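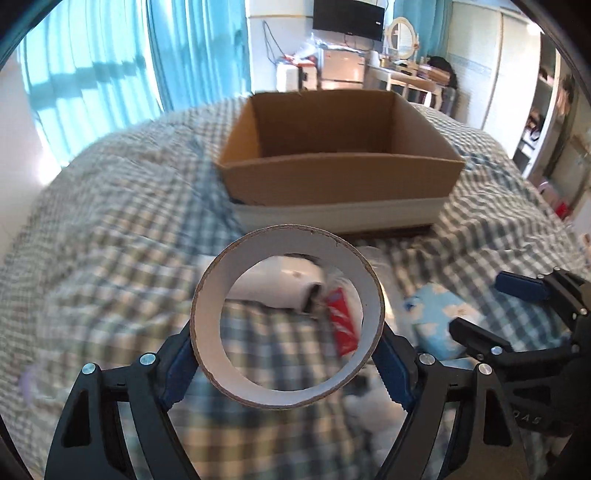
WORKSHOP NOTEBOOK / Small storage / Bedroom sort

13 March 2021

Still on the bedroom job. Bed is the sorting table until the trestles come back from Lamrani, so everything gets laid out on the checked spread. Big open carton in the middle. Rings, offcuts and odds go round it.

Ring stock first. Want these for the drawer dividers (socks, belts, chargers, whatever). Short lengths of wide cardboard tube, stood on end in the drawer and glued side to side. Essam's idea originally, he did a version for his kids' pencils and it held up for a whole school term.

Notes on the ring:
- inside face smooth, pale, fine as is. No lining needed
- cut edge is the problem. Brown, rough, a bit frayed. Will catch on knits
- Malcolm says sand it. Tried 120 grit on a scrap, made it furrier. Tried watered down PVA on the edge with a finger, let it dry, then a light sand. Much better. Do that
- paper tape over the edge also works but looks like a bandage and Kalkidan hates it

Cutting. Mitre box and the fine saw, tube packed with a rolled towel so it doesnt go oval. Without the towel the last bit of the cut tears. Bread knife was a waste of an afternoon, do not let Lahcen talk anyone into it again.

Drawer plan as of tonight: 12 rings for the top drawer, 9 for the one under it. Second drawer is shallower, so cut those shorter, measure the drawer at the BACK where the runner sits up. Got caught by that on the Bridelus chest and had to redo the lot.

Carton. Keeping it flapless, easier to reach into and it fits under the bed that way. Going to be the bin for winter blankets once the sort is finished. Corners want reinforcing, gummed tape inside, two strips each. Asked Abdelghani if the Gillus shop has any of the wide stuff left, he'll have a look. Could cover it with leftover wallpaper, colour to be decided, not by me.

Sorting rule we agreed on, writing it down as we keep forgetting:
goes in a ring = small, soft or bendy, used every week
goes in the carton = bulky, seasonal
goes back to Kidico = anything with their sticker still on it
everything else, end of the bed, Kalkidan decides

Argument about glue. Hot glue lets go of the smooth side as soon as you flex the row. PVA and bulldog clips overnight is slower but I pulled on yesterdays pair pretty hard and the paper tore before the joint did. So PVA. Put greaseproof under them or they stick to the bench (ask me how I know).

Base or no base? Malcolm wants a card base under each row so you can lift the lot out to vacuum. I think it's 10 minutes more work per drawer and worth it. Lahcen neutral. Go with a base on the top drawer and see.

To do
- seal edges on the rest, both ends this time
- find the good clips, last seen in the laundry
- ring Lamrani re trestles
- clear the bed before anyone needs to sleep in it!!
- label for carton
- check wether the top drawer closes with the base in, allow for the glue thickness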